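Home-built gripper project Plivesel opens its plans to everyone this April
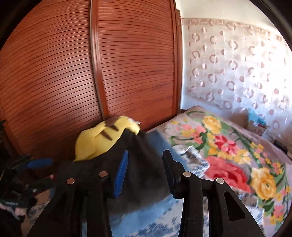 I'm very pleased to say that Plivesel, the hand-held gripper I've been building in my spare room and at the Bruledero shared workshop, is ready to go out into the world. From this April anyone can download the drawings, the parts list and my build notes, and make one at home. It's free for hobby use, and you don't need to ask me first.

A bit of background. I started Plivesel because I wanted to teach a small robot arm to tidy up, and I kept getting stuck on the hand. Socks, T-shirts, soft toys — all the stuff that ends up on a bedroom floor is horrible for a machine to pick up. It squashes, it folds, it slides out sideways. So I stopped fiddling with the arm and made a gripper I could hold and work myself, to find out what the jaws needed to do before any motor got involved.

The version going out now is number 13 (please don't ask to see number 2). The jaws are black plastic with big cut-outs to keep the weight down, and the pads are blue rubber with ribs on the inner faces. I tried smooth pads for months and they were fine on boxes and hopeless on cloth. The ribs were a suggestion from the Bruledero noticeboard, and I'm still a little cross that I didn't think of them myself!

Most of my testing happens at home, usually after tea, with whatever is in the wash basket. I've logged 400 pick-ups with this version so far, including bedding, jumpers and a good many cuddly toys. Thin slippery fabric still beats it more often than I'd like, and that's in the notes too, along with the settings I've tried.

What you get in the download:

Drawings for both jaws and the handle
A parts list with the sizes of all the fixings
Build notes, including my mistakes
A blank test log, if you fancy keeping score

I'm also running 5 build evenings at Bruledero, starting at 7pm, in the back room with the big benches. Bring your own printed parts if you can. If you haven't got a printer, get in touch beforehand and we'll sort out time on the workshop's machine. Beginners are very welcome, and so are older children who come with a grown-up.

Next up is Turkadden, the motorised wrist that Plivesel will bolt on to. It moves, it makes a dreadful noise and I'm not putting a date on it yet.

Journalists, bloggers and school clubs who'd like a go with the gripper can reach me through the Bruledero front desk. Mark your message "Plivesel" and I'll ring you back, most likely in the evening.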